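**Harkulville parcel counter moves to Rudham Road in July**

The parcel counter in Harkulville will close its old rooms behind the market hall at the end of June and open again in July on Rudham Road, next to the Bandard paint shop. The new place is bigger and has free parking in front of the door.

The move was decided after a hard winter. In December the counter handed out 3,786 parcels, which is the highest number since it opened, and on many evenings the line reached the street. The old storage room has space for 200 parcels. When it was full, drivers had to take the rest back to the depot in Rudham, and customers waited one more day or even longer.

Opening hours will also change. The counter will open at 7 in the morning, 2 hours earlier than today, so that people can stop there before work. It will close at 6 in the evening as before – only the lunch break disappears.

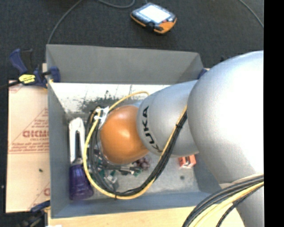
Parcels that arrive before the move and are not picked up will be brought to the new address. The pickup code stays the same, and customers do not need to do anything. A parcel is kept for 4 days and then goes back to the sender.

Ikonen, the company that runs the counter, asks customers to bring an ID card also when they have the code on their phone. Returns will be accepted at a separate desk on the left side of the entrance. The bus from the market hall stops across the street.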